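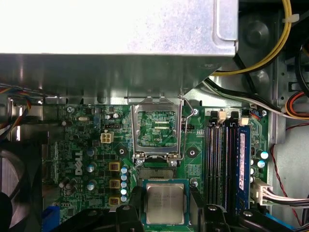 4.3 Teaching the processor placement by hand

Take your time with this one, and do it on a board you can spare. The Brendar arm will copy whatever you show it, wobbles and all!

1. Switch to Hand Guide and wait for the tone.
2. Flip the socket's load plate fully open.
3. Close the fingers on the edges of the processor, keeping them clear of the gold pads.
4. Guide the wrist over the socket, nice and slow, and press Mark.
5. Lower the part straight down, open the fingers, and press Mark again.
6. Save the run and repeat until you have 11 good ones.

Note: If your hand slips, press Discard and start over from step 3.

Caution: Never push down on the processor. The socket pins bend very easily, and a bent pin usually means a new board.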